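読了時間：6分

傷のついたテーブルを、私はまだ捨てない

二月に引っ越した友人の家へ遊びに行ったら、ダイニングテーブルに透明なビニールのマットが敷いてあった。厚さ2ミリくらいの、あのぺたっとしたやつ。実家にもあった。祖母の家にもあった。夏になると腕がくっついて、はがすときにぺりっと音がするあれである。

友人いわく「高かったから」。うん、気持ちはものすごくわかる。わかるんだけど、帰りの電車でずっと考えてしまった。高いお金を出して買った木のテーブルなのに、彼女の手が毎日さわっているのはビニールなのだ。木にさわるのは引っ越しのときだけ。次にさわるのはたぶん、その次の引っ越しのときだ。

で、今日はその話をしたい。家具の傷の話、というか、ものを「新品のまま」にしておこうとする私たちの妙な情熱の話です。

先に白状しておくと、私もかつては完全にマット派だった。スマホには保護フィルム、そのうえにケース。ソファにはカバー、カバーが汚れるのが嫌だからそのうえにブランケット。リモコンをラップで巻いていた時期もある（母の影響）。本にはカバーをかけて、そのカバーが折れると落ち込んだ。いま思うと、いったい何を守っていたんだろう。

転機はわりとしょぼい。独り暮らしを始めて4年目に、Girkonというメーカーのローテーブルを買った。当時の私としては清水の舞台から飛び降りる買い物で、届いた日は箱から出すのに手袋までした。そして届いて6日目の夜、うどんを食べようとして、鍋敷きを忘れたまま土鍋を置いた。白い輪っかがくっきり。

泣いた。大げさじゃなく、うどんを前に泣いた。マヨネーズを塗るといいとか、アイロンを当てるといいとか、ネットで見つけた方法を夜中まで片っ端から試して、輪っかは少しぼやけて、かわりにテーブル全体がうっすらマヨネーズくさくなった。

ところがですね、次の日からものすごく楽になったんです。コースターがなくても平気。子どものいる友人が遊びに来ても、クレヨンを持った手を目で追わなくていい。そこで宿題みたいな家計簿をつけ、爪を切り、年賀状を書き、突っ伏して昼寝もした。最初の傷がついたあとで、やっと私のテーブルになった感じがした。

それ以来、人の家でも喫茶店でも、つい天板を見てしまう。つるつるの新しいのより、さんざん使われたやつの前に座りたい。肘を置いても叱られない気がするから。
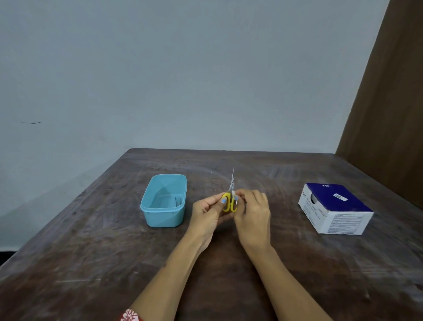 濃い茶色の木の天板。擦れ跡と、光を拾う白っぽい筋。こういうのが好きです。

もちろん「傷も味です」と言えば何でも許されるかというと、そうは思わない。ここは声を大にして言いたい。世の中には味ということにされているだけの、ただの手入れ不足がけっこうある。ぐらつく脚は味じゃないし、ささくれは普通に刺さる。べたべたするのは拭いてほしい。私が言いたいのは、使っていてつくものはついていい、ということで、放っておいていいという話とはだいぶ違う。

もうひとつ苦手なのが、最初から傷がついて売られている家具である。先日Tulttonの店に入ったら、新品なのに角がきれいに削られ、虫食いふうの穴が並び、ペンキがほどよくはげたサイドテーブルがあった。はげ方が左右でそろっていた。店員さんに聞いたら、工場で一台ずつ加工しているそうで、その手間の分だけ、加工なしのものより3,000円高い。

いや、買う人を笑うつもりはないんです。部屋に合うなら買えばいいし、かわいかったし。ただ、あれは誰かがうどんで泣いた跡じゃないんだよなあ、と思ってしまう。自分でつければ無料なのに！

考えてみると、私たちが新品のままにしておきたい理由のひとつは「いつか売るかもしれないから」なのだと思う。フリマアプリを使うようになってから、箱を捨てられなくなった人は多いはずだ。私の押し入れにも、Skovachのドライヤーの空き箱と、中の発泡スチロールと、開封シールまで取ってある。ドライヤー本体より箱のほうが丁重に扱われている。

売れるのはいいことだ。ごみも減るし、お小遣いにもなる。でも、買ったその日から次の持ち主のために使っているとしたら、それはちょっと寂しくないだろうか。会ったこともない人のために、私は自分のテーブルにビニールを敷くのか。その人は届いたテーブルにまたビニールを敷いて、そのまた次の人に売るのだ。テーブルはいつ使われるんだろう。

前に住んでいた町に、シルバナ・バホスさん（Silvana Barros さん、と表札にはあった）という家具の修理をする人がいた。私が例のローテーブルを抱えて相談に行ったのは、輪っか事件から何年もたって、いよいよ脚がぐらつき始めたころだ。工房の看板にはArrudaと書いてあって、苗字でも地名でもなさそうなその名前の由来は、聞こう聞こうと思っているうちに私が引っ越してしまった。

脚はすぐ直った。ついでに天板も削れますよ、新品みたいになりますよ、と言われて、私はずいぶん長いこと黙ってしまった。あれだけ泣いた輪っかなのに、いざ消せるとなると惜しい。結局、天板はそのままにして、オイルだけ塗ってもらった。「そういう人、多いですよ」とのこと。50年以上使われたちゃぶ台を持ってきて、脚だけ替えて、裏の落書きには絶対さわらないでくれと頼むお客さんもいたそうだ。何が描いてあったのかは教えてもらえなかった。気になる。

こういう話をすると「余裕がある人の趣味でしょ」と言われることがある。半分は当たっていると思う。賃貸の床に傷をつけたら退去のときにお金を取られるし、借り物のピアノにコップは置けない。生活の中には、傷をつけてはいけないものがたくさんある。仕事用のパソコン、友達に借りた本、レンタカー。一日じゅう気をつけて暮らしているのだ、私たちは。

だったらなおさら、家にひとつくらいは気をつけなくていいものがあっていいんじゃないか。私の場合はそれがテーブルで、人によってはフライパンかもしれないし、革靴かもしれない。弟は財布だと言っていた（買ったその日に尻ポケットに入れて自転車に乗ったらしい。早い）。

スマホのフィルムについては、正直まだ迷っている。一度はがしてみたら画面の手触りがぜんぜん違って、こんなにすべすべのものを持っていたのかと感動した。感動したまま三日後に落として、今はまた貼っている。画面の修理代は味とは呼べない金額だった。理念には限度額がある。

さて、冒頭の友人。この文章を書くにあたって本人に許可をもらおうと連絡したら、「載せていいけど、マットははがさないよ」と返ってきた。猫が爪をとぐのだそうだ。それは、まあ、敷いたほうがいいかもしれない。次に行くときは夏なので、腕がくっつくのを覚悟して長袖を着ていきます。

コメント（4件）

むぎ茶
リモコンのラップ、うちもです。ラップの中に埃が入っていて、何のために巻いているのかわかりません。でもやめられない。

たんす預金
修理に出すとき「そのままで」と言うの、勇気がいりますよね。私は流されて全部きれいに削ってもらい、子どもが鉛筆でつけた跡まで消えてしまいました。仕上がりには満足しているけれど、たまに思い出します。

北窓
反対意見です。私はマットのおかげで何も気にせず食事ができています。下が傷つかないから気楽なので、筆者の方と目指すところは同じかもしれません。夏のぺりっだけは同意。

ゆず
マヨネーズは私も試しました。においは一週間くらいで消えましたよ。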